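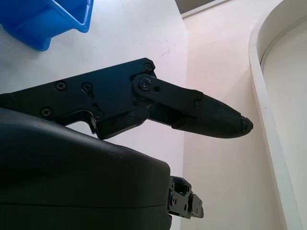 Figure 4. Black gripper finger in close view, with small fasteners across the plate.

4. What deputies write down after a welfare check

I came into this part of the study thinking the call notes would be the dull bit. I had already done the ride-alongs in Plallham County, drunk a great deal of bad coffee, and filled two notebooks, and the notes were supposed to be the thing I checked my memory against. Then I sat down and read them, and I ended up reorganizing the whole paper around them.

A quick word on what they are. When somebody phones the sheriff's office and says they haven't heard from their mother in three days, the dispatcher opens a call and a deputy drives out. Afterward the deputy types a note into the call record. There's no form for it. There's one box, and it takes up to 1000 characters, and what goes in the box is pretty much up to the person typing. Plallham's records system is called Praven, and I'll use that name here when I mean the software and "the notes" when I mean what people put in it.

We were given 686 notes with names and addresses taken out. I read every one of them twice, and my co-author Eugénie Boyer read them separately without seeing my codes. Where we disagreed we talked it over on the phone, sometimes for far too long (there was one note about a dog that cost us most of an afternoon).

4.1 Short notes and long notes

The first thing you notice is the length. A lot of these notes are tiny. "Contact made, all ok" is the classic, and there are versions of it all over the file: "C/M ok," "spoke w/ RP's mother, fine," "ok on arrival." I had expected the short ones to come from the deputies who didn't care much for paperwork, and some do. But when I went back to my interviews I found that two of the people who write the shortest notes are also the ones who spend the longest at the door. One of them told me, "If I had a good talk with somebody, that's theirs. I'm not putting it in the computer." I wrote that down and underlined it and it still bothers me a little, because I see her point and I also see what gets lost.

The long notes are a different animal. They have times in them, and what the person was wearing, and who was called next. We coded 97 as long, meaning they filled more than half the box. Most were written after a visit where the deputy left feeling unsure. The door opened, the person said they were fine, and something was off — mail piled up, no heat, a story that changed halfway through. The note gets long at exactly that point. Several deputies described it to me as covering themselves, and they laughed when they said it, but when I asked who they pictured reading it they nearly always said the next deputy.

4.2 Who reads them

So does the next deputy read them? Sometimes. Praven shows the last note for an address if you tap through two screens, and on a night shift with one car for the whole north end, I watched people skip it. I'd have skipped it too. The ones who did look tended to look before they left the parking lot, and if they forgot then, they didn't look at all.

Dispatchers are the real readers. I hadn't planned to interview dispatchers, and I only have four of them among my 13 interviews, so please take this with some salt. All four said they read old notes while the caller was still talking, and all four could tell me which deputies wrote useful ones. One had a handwritten list of addresses taped inside a cupboard door with a few words by each. She'd made it in June, after a note on a repeat address turned out to say nothing but "ok."

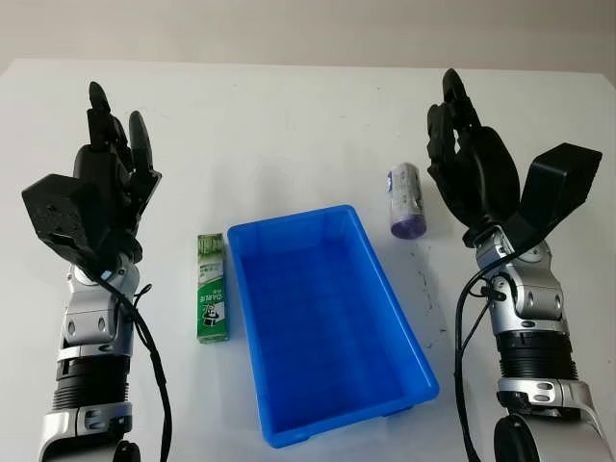

4.3 What I'd change, and what I wouldn't

People at the county keep asking me if they should bring in a form with check boxes. Marar County, next door, has one. Eugénie is keener on it than I am, and we've left the argument in the paper on purpose. Her case is that a check box for "person seen in the home" would fix the worst gap in our file, where you can't tell if the deputy saw anybody or only heard a voice through the door. She's right about that gap. My worry is the free text. In Marar the box is still there under the form, and the deputies I spoke to said they mostly leave it blank now.

What we agree on is smaller. Put the last note on the first screen. Ask for one line saying who was seen and where. Leave the rest alone for a year and read the notes again.
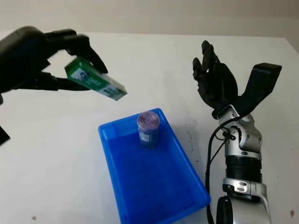 Gwenaël Tessier
Lead author, field interviews and note coding

I should say where I stand in all this. My uncle was a deputy for most of his working life, and I grew up thinking of the job as mainly driving. That made me easy company on the ride-alongs, and I suspect it also made me slow to ask rude questions. Eugénie read my interview transcripts with that in mind and flagged the spots where I'd let something go by. We went back to three people with follow-ups, and their second answers are the ones quoted in 4.1 and 4.2.

We did not speak to anyone who had been on the other side of the door. The county wouldn't pass on our letters, for privacy reasons I can't really quarrel with, and the next round of work will need another way of reaching them — probably through the senior lunch program at Mirora, where the manager has said we can leave a sign-up sheet.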